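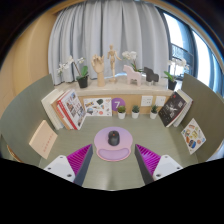 A black mouse on its pad, on the desk of a small booth.

Varela flying school opens evening ground course for night rating

The Varela flying school will start a new evening ground course for pilots who want to add a night rating to their licence. The first class meets in March 2024, and enrolment is already open at the school's front counter.

The course is given by Zyanya Barajas, who has taught at Varela for many years and holds 3,000 hours as an instructor. She told Lamik airfield news that many private pilots in the area stop flying when the autumn days become short.

"They come to me and say they must be home before the sun goes down," Ms Barajas said. "With some more study and practice they can use the aeroplane also after work. It is a pity to leave it in the hangar."

Students will meet two evenings each week. The subjects are airfield lighting, the limits of the eye in darkness, weather at night, planning of fuel and alternates, and what to do when the electrical system fails. One full evening is kept for illusions on approach — the so-called black hole, where a pilot sees only the runway lights and comes in too low.

The flying part is booked separately, with each student's own instructor. Flights will go from Lamik to Nisten and back, a leg of roughly 45 minutes. The Nisten aerodrome has pilot-activated lighting, and students will learn to operate it by radio before they join the circuit.

There are 23 places in the course. Members of the school have priority during the first week of enrolment, after which the remaining places are offered to pilots from other clubs. A student must already hold a private licence and a valid medical certificate. Those who did their last flight review long ago are asked to speak with the office before they pay.

Higinio Serrano, manager of the school, said the fee will be the same as for the daytime navigation course. It covers the printed notes and the written test at the end, but no aircraft hire. Students should bring their own headset and a torch with a red filter for the flights.

Mr Serrano also confirmed that the taxiway on the hangar side at Lamik will have its edge lights replaced. Until the work is finished, aircraft returning after dark must use the longer way past the fuel pump. A notice with a map hangs in the briefing room.

If the demand is good, a second course will begin in August. Pilots who only want to refresh their knowledge may sit in on single evenings — they should give their name to Ms Barajas beforehand. The Pinine flying club has asked for the same course at its own field, but no decision has been made.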